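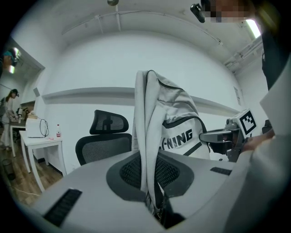
Re: [officelist] chairs, coats, and the hooks question
March 2021

Quick one between calls, sorry for the fragments.

> Can we please settle the coats thing before the second room opens. Right
> now every chair has a jacket on it. I don't mind mine being used as a hanger
> when I'm out but then I come in and have to find somewhere to put someone
> else's coat. Also the new gray chairs are slippery on the back and stuff
> slides off onto the floor. Are we buying hooks or a rail or what? And who
> picks the chairs for Prandelholm, do we get a say this time?

OK taking these in order, more or less.

Coats. Agree it's silly. The light gray jacket with LI-NING across it in black capitals is on one of the big gray chairs, over the top and hanging down the middle, with the lower part down in the gap by the mesh. If it's yours please come get it. Pull it out gently, zippers and mesh don't mix – we already had one snag on a black chair last fall and you can't patch that stuff.

Hooks vs rail. I priced both. Rail is the Cledholm one, freestanding, on wheels. Holds plenty but it eats floor by the door and I know how this goes, it ends up full of tote bags. Hooks go on the wall, cheaper, but the landlord wants to be asked in writing before we drill. I wrote Monday. No answer yet. My vote is hooks. If they say no we get the rail and live with it.

In the meantime light things on your own chair is fine. Wet coats NOT on the chairs please, the seat foam takes forever to dry. Use the line in the back hall.

Chairs. Two kinds in the running for Prandelholm and yes you get a say. The big gray ones with the mesh panel in the back, and the black ones with the mesh headrest. What I've heard so far:

Gray – comfy for long days, wide, easy to wipe down. Hard to get past when they're pushed back. Things slide off, as noted. One person says the back is too stiff, one says its the only chair that hasn't hurt them, so there you go.

Black – headrest is nice if you're tall, in the way if you're not. Takes up less room. Mesh collects lint like you wouldn't beleive.

Quote from Fesano for the gray is nearly 4000 for the lot including delivery, and the black set comes in 611 under that. Oosthuizen haven't sent theirs, chased twice. There's 1000 set aside for everything else in that room, meaning hooks, bins, the whiteboard, a lamp, so please don't spend it in your heads on a coffee machine.

If you haven't tried both, swap for a day. Put the height back after. Same for the tilt, I sat down yesterday and was looking at the ceiling.

Reply with gray or black, plus hooks or rail. One line is plenty. Reply to the list, not just to me, I lose things. I need to order by the end of the month if we want them in before the room opens in May.

Other bit from the earlier thread: the squeaky chair. It's the base, 3 of the screws had worked loose. Tightened them. If it starts again the hex key is in the top drawer with the tape, and it goes back in the top drawer with the tape.

Gotta run, next call.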